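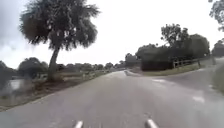
Field Installation Technician - Rural Broadband
Hafstein Networks, Lilent office

Hafstein Networks is hiring two field installation technicians to connect homes and small businesses to our fiber and fixed wireless service. Both positions are full time and work out of the Lilent office. The service area covers Lilent, Temow and the farms between them.

You will report to Amancay Ledesma, field operations supervisor.

What the job involves
Running drop cable from the pole or pedestal to the house
Mounting and aiming wireless receivers on roofs and masts
Setting up modems, routers and TV boxes, and showing customers how to use them
Tracing faults on existing lines and replacing damaged cable
Closing out work orders on a tablet before the end of each shift

What we ask for
A valid driver's license and a clean driving record for the past 3 years
High school diploma or equivalent
Able to climb a ladder and lift a reel of cable
Comfortable working outside all year and driving long distances alone
Basic computer skills

Experience with fiber splicing is a plus but not required. New hires spend 11 weeks in paid training, first in the shop and then riding with a senior technician. You do not take calls alone until your trainer signs off.

Hours and pay
Shifts start at 7:30 a.m. Each technician is on call one weekend a month, with a flat payment of $300 for the weekend plus overtime for any calls. Hourly pay depends on experience and is discussed at the first interview. We provide a van, tools, safety gear and a phone. Health coverage starts after the second month - dental is included.

How to apply
Send a resume and the names of two references to Villads Nørgaard in the hiring office, or drop them off at the front desk in Lilent. A cover letter is optional. Please say whether you would be willing to work from the Temow yard part of the week.

Applications are open through the end of January. Interviews will be held in Lilent in February, and both technicians will start in March. We contact all applicants, including those not selected for an interview.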